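Getting Towels Soft Again (and Other Things My Laundry Room Taught Me)

I put off writing this page for a long while because laundry felt too ordinary, and then Heather Tosh wrote to me in September asking why her bath towels had gone stiff as toast, and I found I had a great deal to say on the matter. So pour yourself something and settle in.

Most stiff towels are full of old detergent. We pour in more than we need, the rinse can't carry it all off, and a bit stays behind in the loops every single time. Add fabric softener, which leaves a coating of its own, and after a year or so you have a towel that pushes the water around your back and doesn't drink any of it up. The cure is cheap. Wash the towels on hot with no detergent at all and a cup of plain white vinegar in the drum, then run them a second time with half a cup of baking soda. Two separate washes, please! If you put both in together they fizz very prettily and cancel each other out.

After that, go easy. For a normal load I use 2 tablespoons of liquid detergent, and for a small one I use less. I keep an old measuring spoon on a string by the machine, as the lines inside those plastic caps are impossible for me to read without my glasses (and my glasses are never in the laundry room).

Sorting whites

I used to be a terrible sorter. Everything pale went in with everything else pale, and my pillowcases slowly turned the color of dishwater. Now whites get a load to themselves, and by whites I mean white, with the cream and the light gray and the "mostly white with a stripe" kept out of it. Check pockets, close zippers, and shake out any socks that have balled themselves up. Fitted sheets are the worst offenders for swallowing small things, so I wash those on their own day.

A woven basket is lovely for carrying whites, but run your hand around the inside before you fill it. One loose end can pull a thread in a good blouse. If you find a rough spot, snip it close and rub it with a bit of fine sandpaper, or line the whole basket with an old pillowcase, which has the bonus of going straight into the wash with everything else.
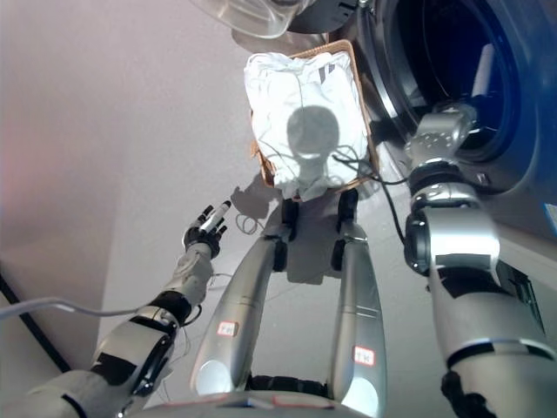
A basket of whites by the front loader.

Keeping a front loader sweet

Yogesh Grewal next door asked me about the musty smell in his, and it's nearly always the rubber seal around the door. Pull back the fold and wipe inside it with a cloth wrung out in warm water and a drop of dish soap. You will find lint in there, and hair, and quite possibly a coin. Dry it with a second cloth and leave the door open a few inches between loads — unless you have little ones or a curious cat, in which case open it only when you're there to keep an eye on things.

There's usually a small filter down low at the front as well. Look in your manual before you open it, make sure the machine is off and drained, and put a baking dish and an old towel underneath. I skipped the baking dish once. I won't be skipping it again.

Drying

Give each towel a hard snap before it goes on the line or in the dryer. It lifts the loops, and it's very good for a bad mood. My line runs between the porch and the plum tree, and I like to have things out by nine in the morning. When it rains I use the dryer on medium with a couple of wool balls and take the towels out the minute they're done.

A few letters

Inmaculada Garrido says she soaks yellowed napkins overnight in warm water with oxygen bleach and washes them as usual in the morning. I tried it on my mother's tablecloth and was so pleased I called my sister. Do check the label first, and keep it away from silk and wool.

Julián Toledo wants to know about ink on a shirt cuff. Lay the cuff on a folded paper towel and dab from the back with rubbing alcohol, moving to a clean patch of paper as the ink comes through. Keep it out of the dryer until the mark is gone.

Next month I'll get to ironing, and Hortensia Cárdenas has promised me her recipe for spray starch.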